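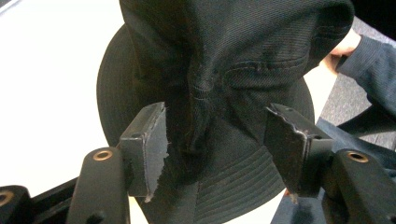
Print | E-mail

Headaches and Hot Weather: Your Questions Answered

Why do I get more headaches in summer?
We hear this one at the Wendham wellness desk more than any other, and I always start by asking how much a person has had to drink since breakfast. Heat, glare and a skipped glass of water or two can gang up on you before you notice. A black cap with a good curved brim will keep some of the glare out of your eyes, though dark cloth does soak up the sun, so take it off when you reach the shade and let your head cool down.

Can a tight hat bring on a headache?
It certainly can — some people are very sensitive to steady pressure on the forehead or scalp. Loosen the fit, give it a little while, and see whether things settle.

Should I cut out coffee?
Please don't stop all at once if you're a daily drinker, because that can give you a miserable headache all by itself! Ease down over a week or two instead.

Do you have a headache diary I can use?
We do, and it's free. Ask for the Balier diary at the front desk. It has room for 60 days, which is usually plenty for spotting a pattern, and Adwoa Asante is happy to sit down and go through it with you (bring your reading glasses, the boxes are small).

When should I see a doctor?
If a headache is sudden and severe, or comes with fever, confusion, a stiff neck, weakness or trouble speaking, get emergency help right away. For headaches that keep coming back, make an appointment and take your diary along.

Updated July 2022

Print | E-mail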